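Rivbridge Campaign Supply
Posted 8/18/23 by Rocío Manríquez

Edwood 2 Portable Voting Screen

The Edwood 2 is a free-standing tabletop privacy screen for student association elections, riding and ward nomination meetings, union votes and other ballots run without a permanent polling place. It replaces the original Edwood, which is no longer stocked. Replacement panels for the original remain available while quantities last and are not interchangeable with the current model.

Each screen consists of three hinged panels in corrugated polypropylene, grey on both faces. The side panels fold flat against the centre panel for storage. No tools are needed. A screen stands on any level surface deep enough to take the side panels at full spread, and the hinge is scored so that the panels hold their angle without a brace.

The centre panel has a clear sleeve on the voter's side for marking instructions or a list of candidates in ballot order. The sleeve opens at the top only. Inserts should be printed on plain paper; laminated sheets will fit but tend to bind at the corners. The outside faces are left blank. Party colours, slogans and candidate names should not be applied to the outside of a screen used in a vote, and most association bylaws prohibit it. 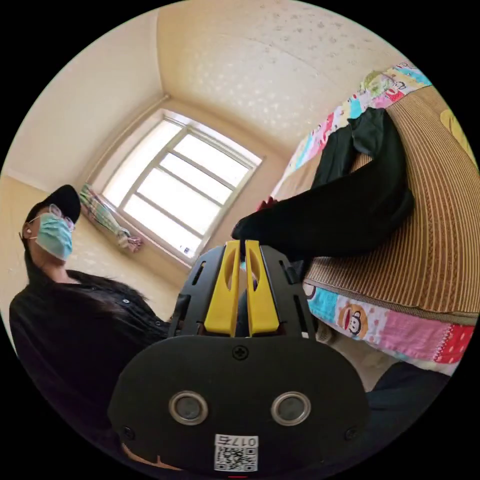
Elections and Meetings Equipment Department

Specifications

Product code: 282
Panels per screen: 3
Material: corrugated polypropylene, grey
Height, standing: 667 mm
Instruction sleeve: letter size, portrait
Supplied as: single screen or carton

Accessible version

The accessible version (product code 151) has a wider centre panel and is meant for a table that a voter using a wheelchair or scooter can pull up to. Returning officers should order at least one for each polling place, whatever the number of standard screens. The sleeve is mounted lower on this version and takes the same insert. A large-print insert template can be requested with the order.

Setting up

Place screens so that the open side faces a wall and no one can pass behind a voter. Leave enough space between adjoining screens that the side panels do not touch. Where a room has windows at table height, close the blinds or turn the tables. The poll clerk's table should have a clear view of the ballot box and of the backs of the screens, but not of the voters' side.

Pencils are not included. The Delaunay tethered pencil set clips to the lower edge of either side panel and fits both versions.

Care and storage

Wipe panels with a damp cloth and mild soap. Solvent cleaners cloud the sleeve. Tape residue can be lifted with warm water and a plastic scraper. Store screens flat or on edge, away from heaters. Screens stored under load for a long period may show a set in the hinge, which can be worked out by folding the panel back on itself several times.

Rental

Screens can be rented for a single election. Rental stock is the same model and is inspected on return. The rental period starts on the day of delivery and includes one weekend. Bookings for April should be made early, as most campus associations hold their general elections before the end of term. A renter who needs the screens for a recount or a by-election can extend the booking by email, provided the stock has not been promised elsewhere.

Related items
Gotatex ballot box, sealed lid
Gotatex numbered seals
Delaunay tethered pencil set
Edwood replacement panels (original model)
Scrutineer badges, blank
Voting cards for general meetings

Contact Rivbridge Campaign Supply | Copyright Rivbridge | Back to top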